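# Itex Fultilstead Travel Document Wallet

If you have ever stood at a border crossing with a passport in one hand, a printed visa letter in the other and a boarding pass between your teeth, you already know what the Fultilstead is for. It's a long, flat, zippered wallet that keeps a traveler's papers in one place and in an order that makes sense when you are tired, and we have been selling it from our little shop in Nosthorpe for long enough now that customers come back with their old ones just to show us how they have held up (we love this, please keep doing it!).

The idea came from Leonie Wiegand, who spent years booking group trips to away matches and tournaments before she joined us. She used to hand every traveler a plastic sleeve at the airport, and by the second country half of the sleeves had split down the side. Her first sketch of the wallet was drawn on the back of a hotel invoice, and the layout hasn't changed a great deal from that sketch – one side for things you show at the border, the other side for things you show everywhere else.

## Inside the wallet

On the left you'll find two passport pockets, cut slightly deep so the passport doesn't ride up when you close the zipper. Behind them is a full-length sleeve that takes a letter-size sheet folded in thirds, such as an entry permit, an invitation letter, an insurance certificate or whatever your destination happens to ask for that year. The sleeve is open along the long edge. We tried it open at the top for a while and Leonie didn't like it, and she was right.

On the right are the card slots, a clear window for a ticket or an event pass, and a small pocket for the arrival slip that some countries still hand you at the counter and expect to get back when you leave. People lose that slip more than anything else, so the pocket has its own snap. A pen loop runs along the spine and fits an ordinary ballpoint. Fat fountain pens won't go in, sorry.

The outside is a tightly woven polyester in slate, bottle green or a rather cheerful brick red. Pascal Wendt in our workroom will tell you the green is the best of them, and he has carried one on every trip since we started making it.

## Details

- **Closure:** zipper on three sides, with a fabric pull
- **Passport pockets:** 2
- **Long sleeve:** 1, for folded sheets
- **Colors:** slate, bottle green, brick red
- **Strap:** detachable wrist strap, included
- **Weight:** roughly 50 grams without the strap
- **Price:** $28
- **Guarantee:** 2 years on zipper and stitching

## Which one should I order?

We make the Fultilstead in a single size, and it suits one traveler or a couple who like to keep their papers together. Families usually do better with the Thiele, our larger organizer, where each person gets a divider with a name tab. If you are leading a group, please write to us before ordering a whole stack of either one. We can sew in numbered labels while the wallets are still in the workroom, and it's a much nicer job than adding them afterward.

## Care

Wipe the outside with a damp cloth and a drop of dish soap, and let it dry open. Please keep it out of the washing machine. The clear window can cloud if it's left on a hot dashboard, and we do sell replacement windows, though you'll need to mail the wallet back to us to have one fitted.

A small word about paperwork while we are here. The wallet will hold your documents beautifully, but it can't tell you which ones you need! Entry rules change, sometimes between the time you book and the time you fly, and the consulate of the country you are visiting is the place to ask. We are always happy to chat about trips on the phone, and some of those calls go on far longer than they should, but we don't give visa advice.

## Ordering and delivery

Slate and bottle green are in stock and normally leave the shop the next working day. Brick red is between batches at the moment, with the next one planned for March, and you're welcome to reserve one now without paying. Every wallet comes in a plain cardboard envelope that fits through most mail slots. If you'd like a gift note, type it in the box at checkout and one of us will write it out by hand – Leonie's handwriting is lovely, mine is merely readable.

Returns are accepted on unused wallets. Keep the envelope if you can, it works perfectly well for the trip back.
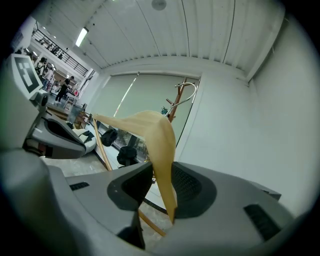

*Wooden hanger and coat rack*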